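Chasing a height error on the Tulteo block cell

Damián Mendoza first saw the fault in April, on a Monday, at the end of a long unattended run. The arm in the Tulteo cell had stopped with its tool pressed into the work board and the controller showing a joint torque alarm. The brake was on and the log had closed normally.

"The alarm was correct," he says. "The height was wrong. We had told it to stay clear of the wood and it went into the wood."

The task is pushing small printed blocks across a wooden board with a plain rod. There is no gripper and no force sensor at the tip, so the clearance between rod and board depends on the tool length stored in the controller. Mendoza and Meinir Rowlands, who maintains the cell software, began with that number. It matched the drawing.

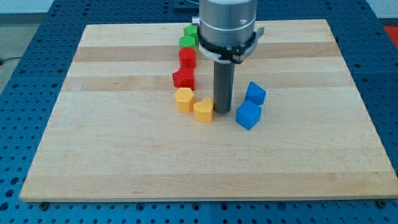
The rod over the board with the eight blocks. Working clearance is set from the stored tool length.

Rowlands then went through the logs. Of 154 pushes in the run, the last 35 showed a slow rise in torque on the wrist joint. "It was there well before the alarm," she says. "The limit was set for a collision, and a drag is a much smaller signal. We were not looking for it."

The cause was mechanical. The rod is held in its housing by a set screw, and the screw had backed off. Each push loaded the rod sideways, and each return move let it creep down a little. Measured with a height gauge after the stop, it stood 7 mm lower than its nominal position. The controller had no means of knowing this.

Rowlands had suspected the board. "I spent most of a day checking whether it had lifted or warped. It was flat. I would check the tool first next time."

The repair was simple. The rod now has a ground flat where the screw seats, and the screw is fitted with thread locker and marked with a paint line. Pascal Lecomte of Maillard, the shop that made the new rod, would have preferred a shoulder. "A shoulder cannot slip up or down if you capture it properly," he says. "A flat with a screw is acceptable, but somebody has to look at the paint line."

The software changes took longer. The cell now touches off on a fixed reference pad every 8 pushes and stops if the height has moved. A second, lower torque limit applies during travel moves – it pauses the arm and asks for an operator. Mendoza says it has produced two false stops so far, both from a cable pulling on the wrist. The cable has been rerouted.

Nobody was near the arm when the fault occurred, and damage was limited to a groove in the board, which has been replaced. The same rod mount is used on a second cell, and Rowlands expects to refit that one when the next batch of rods arrives from Maillard. Until then it runs only with an operator present.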